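The Baker at the End of Marley Road

I drove past Holtico four times before I found the door. It's tucked behind a tire shop at the far end of Marley Road, and the sign is about as big as a cookie sheet. My advice is to roll the windows down. You'll smell butter long before you see anything that looks like a bakery.

I got there at 5 a.m., which was Rianne Van Hecke's idea and not mine. "Come when the dough is cold," she told me on the phone, and then she hung up. By the time I'd found somewhere to park she had already been at it for two hours, and she handed me an apron before I could get my notebook out. So much for sitting in the corner with a coffee!

Rianne has been baking since she was 11. Her grandmother ran a tearoom and put her to work greasing pans after school, then weighing flour, then (once she'd stopped burning herself) running the small oven on her own. She went off to study bookkeeping, hated it, and came back to bread within a year. The bookkeeping did stick a little. She keeps every recipe in a set of green ledgers, all in pencil, with the changes noted in the margins. Recipe number 657 is a rye loaf with prunes that I've thought about more or less daily since my visit.

What she's known for around here, though, is the laminated stuff. Croissants, kouign-amann, a braided thing with cardamom and orange peel that sells out by 8. She folds the dough by hand on a long marble counter she bought from a candy shop that was closing down, and she won't hear a word about a sheeter. "I'd miss it," she said, leaning into the rolling pin. I tried a fold myself and tore the dough straight down the middle. She patched it with a scrap and a thumb and told me it would be my breakfast.

It was, and it was still better than anything I've ever made at home.

Her business partner is Cayetano Salcedo, who came to Holtico from hotel kitchens and handles everything savory. The two of them met arguing over the last case of apricots at a wholesale market. He got the apricots. She got his phone number, called him up a week later, and asked what he'd done with them (a tart with goat cheese and black pepper, and yes, it's on the menu every summer now). His lunch counter opens at 11 and seats 14 people if everybody keeps their elbows in. Get the ham and leek pie. If there's no pie left, get the soup, and ask for the heel of the loaf with it – the regulars all do.

I asked them both whether they'd thought about a bigger place, and they looked at each other like a married couple being asked about the in-laws. There was a chance at a storefront downtown last March, with big windows and its own parking lot. They went to see it twice. In the end the rent would have meant shipping in frozen dough for the weekday trade, and Rianne said she couldn't have looked her grandmother's photo in the eye.

So they've stayed put and added a second oven, a secondhand deck model that took 2 days and one missing door frame to get inside. It runs hot on the left. Cayetano has taped a note to it that says so, with a few stronger words, and they've learned to put the darker loaves on that side.

They're also teaching now. The evening classes run once a month, 42 dollars a head, and you go home with whatever you bake plus a jar of starter with strict feeding instructions. I've signed up for the one on puff pastry. 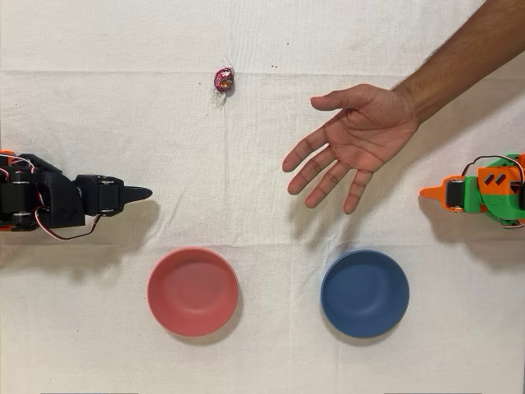

Rianne says to wear short sleeves and leave my rings at home. She also says I'm on butter duty until I can get through a fold without tearing anything, and I think that's fair. If you want to join us, call the shop after the lunch rush and let it ring for a while. They'll have flour on their hands.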